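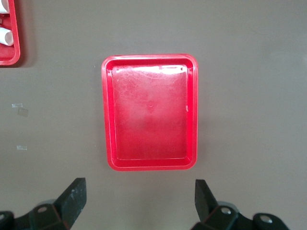 *Red plastic tray, scuffed on the floor.*

I finished regrouting the shower in the Clellwood house in November and said I would write up the numbers, so these are mostly for my own reference and for Malsha Mridha, who is about to do the same job in Plovendale and has asked me the same four questions by text.

The shower has three tiled walls. The tile is a plain white ceramic, 6 inches by 6, laid in a straight grid with a joint of one eighth of an inch. The count came to 372 tiles, including the cut ones along the ceiling. I needed the count to work out joint length. The calculators on the store sites ask only for area, and with small tile that gives you too little grout.

The old grout was unsanded, cracked in the corners and soft along the bottom two courses. I took it out with an oscillating tool and a carbide blade. Diamond blades last longer but I find them harder to steer in a narrow joint, and I chipped two tile edges with one on the previous bathroom. Depth of removal was two thirds of the tile thickness. Going deeper is wasted effort on a wall where the thinset has squeezed up into the joint, as it had on most of the left side.

The corners are a separate matter. Whoever did this shower before me grouted them solid, wall to wall and wall to pan. Two planes that move separately will crack any cement joint between them – it may take one winter or three, but it happens. I raked the corners out completely and left them empty until the end, for silicone.

Mixing: small batches, by weight, on a kitchen scale. I used the lower end of the water range printed on the bag. The mix looks too dry for the first minute or two, then loosens. Let it stand for the slake time, stir it again by hand, and do not add water after that. Extra water is where the pale, blotchy joints come from. My first batch was slightly wet and I can still pick out its section of wall, to the right of the valve at knee height.

I worked in sections of 12 tiles, pushing the grout in with the float held nearly flat and then cutting off the excess with the float on edge, diagonal to the joints. The sponge should be wrung out until it does not drip. Two passes with the sponge, a wait, then a dry cloth for the haze.

The silicone went in after three days. Mask both sides, one continuous bead per corner, tool it once, pull the tape while it is still wet. I bought a color-matched tube from Talukder, the tile place on the Brodside road, and the match is good dry and slightly dark when wet. I can live with that.

Sealer: one coat, penetrating type, wiped off after ten minutes. The label allows a second coat. Water was still beading on the joints when I tested them the next morning, so I stopped at one.

Total spend was 1,564 dollars, which sounds absurd for grout. Most of it was the new valve and trim, the plumber's half day, and a glass panel to replace the curtain rod. Grout, silicone, sealer and blades were a small fraction of that.

Malsha – on your last question, yes, take the door off first. The hinge side is impossible to reach with the float otherwise, and you will want the room to kneel.

Next is the floor in the hall bath, where the joints are wider and I will have to use sanded grout. I have not bought it yet.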